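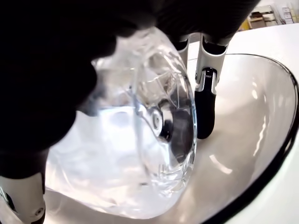
3.2 Glassware and the Washing Basin

Figure 2. Clear glass tumbler with a thick, faceted base, tilted on its side over a round, light-colored basin with a black rim.

Heavy tumblers were treated as a separate class in the household inventory. They differ from thin drinking glasses in two respects that matter for washing and storage. The base holds much of the weight, so that a tumbler set down on its side tends to settle toward the base end. The cut surfaces also hold residue in places that a flat cloth does not reach. In the records kept at the Semple site, 387 of the 2,360 handling events concerned glassware of this type, and the class was the most frequent source of notes by the recorders.

Figure 2 shows a tumbler of the class at the basin. The facets are plain along the lower edge of the base, and the walls break up the light enough to make the inner surface hard to judge by eye. Recorders were therefore instructed to mark a tumbler as clean only after it had been dried and placed on a dark cloth. Entries made at the basin were kept as provisional and were not used in the totals given in Section 4.

The choice of basin was found to affect the work more than had been expected. Leckie and Mackay had earlier described the use of a square sink with a draining board at the Trastau site, where glasses were stood upright in rows before washing. At Semple, a round basin was preferred. Its sloping inner surface brings small items toward the center, and two tumblers left in it together will usually come to rest against each other. The written procedure was changed in July to allow one heavy glass in the basin at a time. Reports of chipped rims fell from 55 in the first period to seven in the second. The two periods were of equal length, but the households taking part were not identical, and the figures should be read with that in mind.

The glossy interior of a pale basin presents a further difficulty. Reflections on the curved side may be taken for water or for a film of soap, and clear glass is easily overlooked against a light surface. Senga Leckie, who coded the Semple records, noted several entries in which a basin had been listed as empty and a tumbler was then removed from it in the next entry. Such pairs were corrected by hand. At Skullach, where the basins were of a darker color, no pairs of this kind were found.

Storage followed a single rule at all sites. Heavy tumblers were placed upright on the lowest shelf, were not stacked, and were kept apart from stemmed glasses. Elspeth Mackay reviewed the shelf records against the Etum household checklist and found the rule to be well observed, with most exceptions falling on days when guests were present. These exceptions were retained in the data and are discussed with the other seasonal effects in Section 5.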